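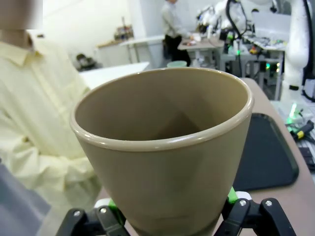
Section 4. Filling and Priming the Fludska Drip Kit

6 min read

By now the tank should be standing on its shelf with the lid off and the main hose hanging out of it, connected to nothing. If the hose is already connected to something, go back to Section 3 and find out what.

You will need a cup, a bucket, an old towel, and the bag of drippers from the smaller box. The cup can be any plastic one you no longer drink from. Once it has been used for plant feed it stays a plant feed cup, whatever the rest of the household thinks.

4.1 Before you fill

1. Check that the shelf is at least as high as your tallest pot. The kit runs on gravity, and gravity has never been talked into going uphill.

2. Close the tap at the bottom of the tank. Closed is when the lever points across the hose. Earlier kits had it the other way around, and we have apologized to those customers separately.

3. Look into the tank and take out the packet of spare washers. It is packed there so that you won't lose it. Most people find it in April, wrapped around the filter.

4. Push the filter onto the inlet with the mesh facing up. It should go on with a firm shove and no tools.

CAUTION: A full tank is heavy. Do not fill it in the sink and carry it to the shelf. Do not ask someone else to do this either.

4.2 Filling

5. Pour in water a cup at a time until you reach the lower line. Stop and look for drips under the tap. A slow drip means the washer is crooked. A fast one means you skipped step 2.

6. If there are no drips, carry on to the upper line. You may switch to the bucket at this point if patience has run out.

7. Add plant feed last, and only if your plants need it. Use half the dose on the bottle for the first fill. The bottle was written by people who sell bottles.

Note: Very hard water leaves a white crust in the drippers. If your kettle looks like a cave, use rainwater, or plan on soaking the drippers in vinegar now and then.

4.3 Priming the hose

Priming means getting the air out. Air in the line is the cause of nearly every call we take at the Renside workshop, including the ones that begin with the words "it is definitely not air."

8. Put the free end of the hose into the bucket, below the level of the tank.

9. Open the tap all the way. The hose will cough, spit, and then run.

10. Let it run until there are no more bubbles. Tap the hose along its length, especially at the bends, where air likes to sit.

11. Close the tap, fold the free end over, and fit the end clip. Some water will get on the floor – see towel, above.

12. Push in the drippers, starting with the one farthest from the tank. Each should click. If it doesn't click but holds anyway, leave it alone and don't look at it too closely.

CAUTION: Do not suck on the hose to get the water moving. It works very well, right up to the plant feed.

4.4 Setting the drip

13. Open the tap to the first notch and wait 22 minutes. The drippers take that long to settle down, and anything you adjust sooner you will adjust again.

14. Turn each dripper cap until it gives one slow drop at a time. Thirsty plants can have a little more. Cacti can have a dripper with the cap shut, for the sake of appearances.

15. To check the flow, stand the cup under a single dripper for an hour and see what you have caught. Write the result on the card inside the back cover. You will not remember it.

Note for owners of the long hose (part 706): prime it in two halves, joining them only when both are full. The Cassim timer, part 1597, goes on after priming, never before. It is covered in Section 5, along with its one button and the nine things that button does.

If water still won't come through, write to Ksawery Czarnecka at our Orncombe office and say which step you stopped at. Please say the true one.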